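Bellis: Gevside (album review)

Gevside is the second album by Bellis, the four-piece from Potedstead fronted by singer Shoshana Greenberg. It came out in September on Prendell, runs to ten songs and was recorded mostly live, with a few overdubs added later.

The opener, "Platform Lights", sits at 146 bpm and is the fastest thing on the record. Greenberg sings it low and close to the microphone. Gonçalo Caldeira's bass is louder than it was on the debut, and the songs are better for it.
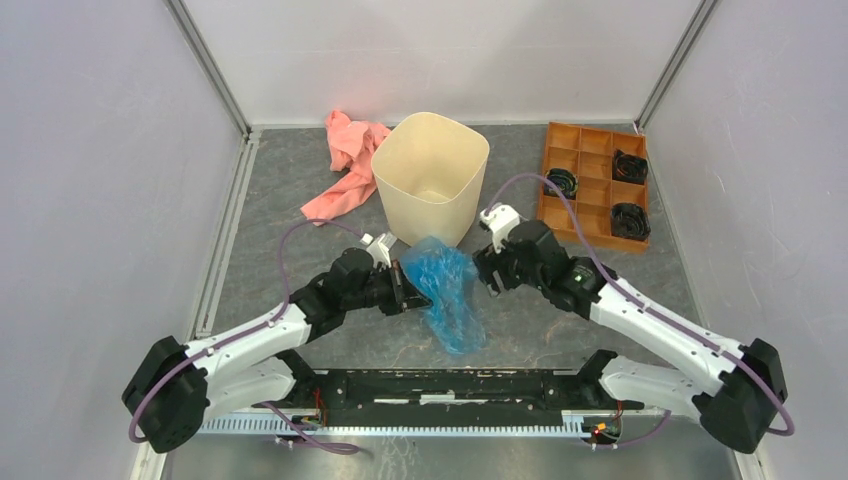

Blue plastic bag and a white gripper.

Side two is slower. "Ferry Money" is the best song here, with a good piano part and a chorus that only turns up twice. "Long Division" goes on too long and the drums sound boxed in. The lyrics are printed on the inner sleeve, in type that is too small.

The vinyl pressing is quiet and flat. My copy is number 71 of the first run of 204. The download has one extra track, a demo of the opener, which fans will want and others can skip.

7/10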